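4.2 Doors

Of all the chores in our list, doors excited us most. A person carrying laundry or a box of parts passes through a dozen of them without a thought, and yet a machine that can fold a towel may still be stopped cold by a latch. If robots are going to do useful work in homes and small shops, they have to get from room to room, and they have to do it with the hardware that is already on the walls.

We recorded 778 demonstrations on 131 doors, split between the Potumgate offices, the Steinbach workshop and a set of private apartments. Each demonstration was made with a hand-held gripper and covers one of three actions: pressing a lever, turning a knob, or working a key or thumb turn. Young-sook Lim planned the door list and insisted on variety — old doors, stiff doors, doors that swing the wrong way for a right-handed person. We are very glad she did. The policies trained on her full list behaved far better on new doors than our earlier ones, which had seen only the two doors nearest our lab.

Lever handles are the friendliest case. A lever gives the fingers a long target, and the gripper does not have to close on it perfectly. Pushing down from above is often enough. The hard part is what surrounds the lever. On many storeroom and office doors the lock cylinder sits directly below the handle on the same plate, so a small error in height puts the finger on the wrong piece of metal (Figure 6).
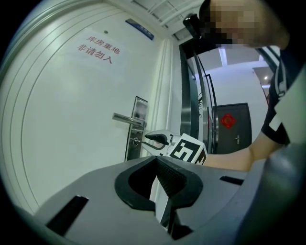 Figure 6. Gripper finger near the lever handle and lock cylinder of a storeroom door. The sign, in red characters on white paper, reads "库房重地 非请勿入" (storeroom, no entry without permission).

Signs raise a second question that we find fascinating. A notice on a door means something to a person, and a household or shop robot should respect it too. Our current policy does not read. It sees a handle and goes for it! Eun-ji Koo has started adding the text of door signs to the task instruction, and early runs with the Pandport planner show it stopping to ask before it enters a marked room. We report these runs separately in Section 6, as the sample is still small.

So, can a machine open a door yet? For levers, we would say yes, with patience. We allowed 60 seconds per attempt, and most successful lever openings finished well inside that limit. Knobs are slower, and the wrist often runs out of rotation before the latch clears. Keys remain out of reach for our setup. Insertion needs a finer sense of touch than the Bruler fingers provide, and we stopped all key trials after 2 cylinders were scratched.

Even so, we came away more hopeful than we had expected. The lever policy recovered from slips that we had never shown it, backing off and trying again from a slightly higher point. Watching that for the first time was a real pleasure.

14 comments · 37 shares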